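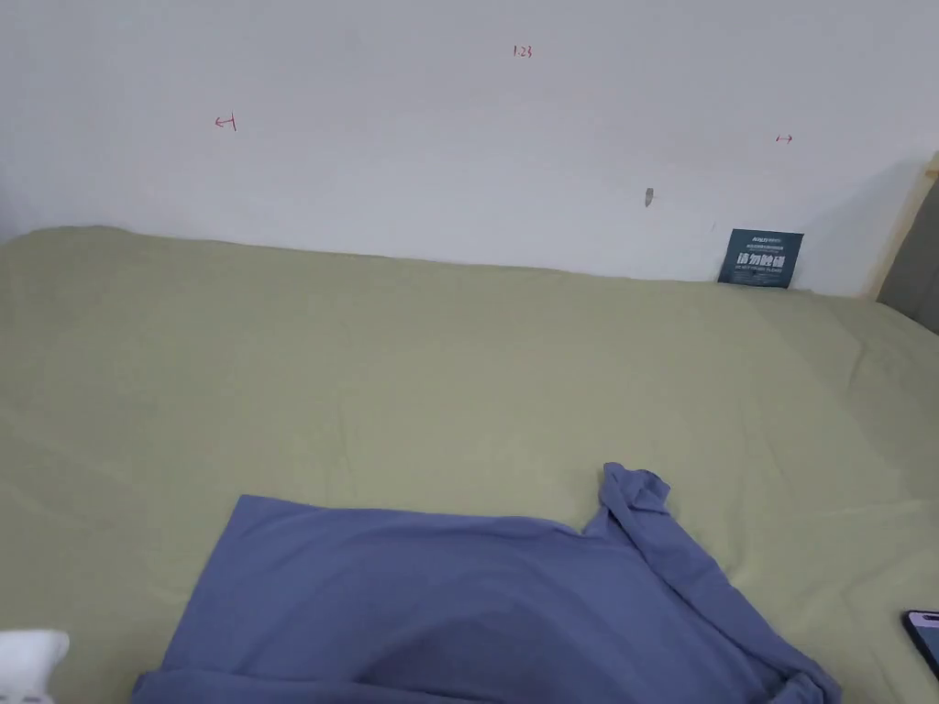

By the Fidevix bedding desk | Updated February | 8 min read

Share 4 Comments 8

Halás fitted sheet in sage: our review

We bought the Halás fitted sheet because the last one we had kept popping off at the corners. It has been on the bed through a winter and into February, and it still goes on without a fight.

The color is a pale sage green, grayer than it looked on the store page. Against a plain white wall it looks calm and goes well with light wood. If you want a strong green, buy something else.

Fit is the main reason to get it. The corners are deep, and the elastic runs all the way around the hem. Putting it on takes one person a couple of minutes – start with the corners at the wall, then pull toward the foot. With the mattress pushed up against the wall there isn't much room for your hands, and the sheet still tucks down the back edge.

It doesn't lie perfectly flat. There are soft, shallow wrinkles across the top even when it has been pulled tight, and a few diagonal folds toward one side. Ironing helped for a night. We stopped ironing.

The fabric is smooth and on the cool side. After more than a dozen washes at warm there is a little pilling near the foot and none where you lie. The color has held. It dries fast on a line and slower than you'd expect in the dryer, where it likes to wrap itself around everything else in the load.

Our queen size cost 479 crowns. The Jalis sheet we had before was 200 crowns less and lasted one summer. The Benik one is thicker and warmer, but the corners are shallow – fine on a thin mattress, no good on a tall one.

Things we'd change: the care label is stitched at the head end, where it scratches, and there is no mark to show which side is the long one. We sewed a bit of thread into one corner ourselves.

Rating: 4 out of 5. We have ordered a second one in the same color.

Search reviews Type a product name Go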